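Gripper Comparison Programme: Gallery
Indness Centre for Applied Handling

The Centre carries out comparative work on small robot arms and the tools fitted to them. The current programme, which opened in October, looks at how two-finger grippers of different finger shapes cope with light objects of everyday size. Four finger sets are under review, together with two positions for the wrist camera and two versions of the Dustuvness controller software. The programme is directed by Bushra Magsi, Head of Handling Studies, and is supported by the Baloch Fund for Practical Engineering.

The gallery on this page is intended for partner institutions and for visitors who have asked to see the arrangement of the cell before attending a demonstration. Full results will be issued separately in the programme report. Enquiries about the pictures should be sent to the Centre's information office.

The two-arm cell 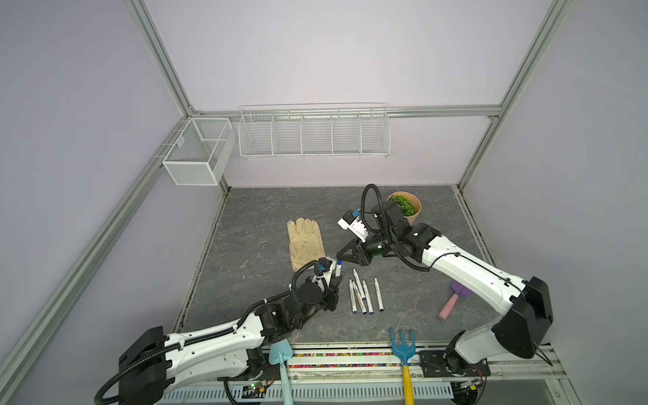

Photograph: Indness Centre for Applied Handling. May be reproduced for teaching purposes with this credit.

Whiteboard markers are the principal test object in the second stage of the programme. They are light, they roll, and the join between cap and barrel gives the fingers a small edge to find. One arm presents the marker upright while the other approaches with its gripper open, and the trial is scored on whether the second gripper closes on the cap without moving the barrel out of line. Garden toys, such as the purple-bladed trowel at the side of the table, belong to the third stage, in which handles of differing thickness are compared.

Each finger set is given 62 attempts at each task. The figure was agreed with the partner institutions at the planning stage and applies to every set, including those that perform poorly in the opening attempts. An attempt is stopped if the grippers touch one another, if the object leaves the table, or if the operator considers that the cabling is under strain. Stopped attempts are recorded and are not repeated.

Wrist cameras are assessed alongside the fingers. A camera mounted above the gripper gives a clear sight of the fingertips but loses part of the table when the arm is low. A camera set further back keeps more of the table in sight, at the cost of detail at the point of contact. Operators complete a short form after each session stating which position they found easier to work with, and these forms are considered together with the scores.

Caps and fingertips
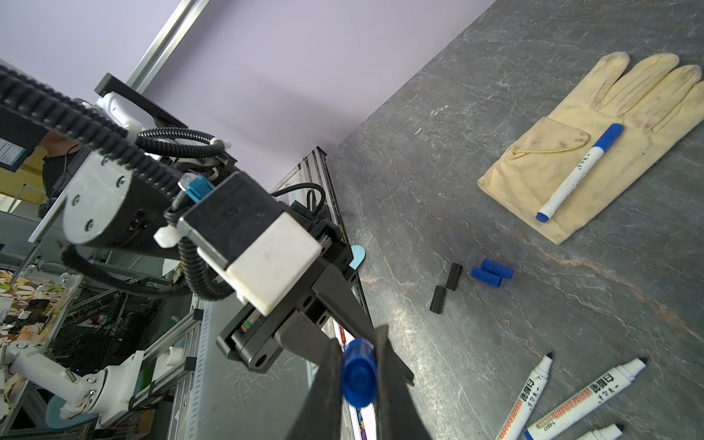 Narrow fingers were included in the comparison at the request of Fasavness, the partner responsible for the small parts section of the programme. The concern with wide fingers is that they hide the object from the wrist camera at the moment of closing, leaving the operator to judge the hold from the second arm's camera alone. With a tapering pair, a blue cap can be pinched close to the tips and its ridged end remains in plain sight, and that is the condition the scoring sheet describes as a tip hold. A hold further down the fingers is scored separately. The two are not combined in the tables, as a tip hold calls for finer control of closing force and is the more demanding of the two.

Closing force is set in the controller and is not altered during a session. The earlier version of the software offers 5 settings, and the later version allows the force to be entered directly. Several operators have expressed a preference for the earlier version on grounds of simplicity. The Centre takes no position on the matter until both versions have completed the same tasks.

Progress and access

About 800 attempts had been recorded when this page was prepared. The programme is planned to close at 2000, after which the finger sets will be inspected for wear and returned to the partners who supplied them. Measurements of fingertip wear will be included in the report as an annex.

Demonstrations of the cell are given to small groups by arrangement. Visitors are asked to remain outside the enclosure while the arms are powered and to follow the instructions of the operator on duty. Personal photography is permitted, except of the controller screens.

Institutions wishing to submit a finger set for a later stage should write to Bushra Magsi, enclosing a drawing, the mass of the fingers and details of the mounting holes. Sets requiring changes to the gripper body cannot be accepted under the present programme.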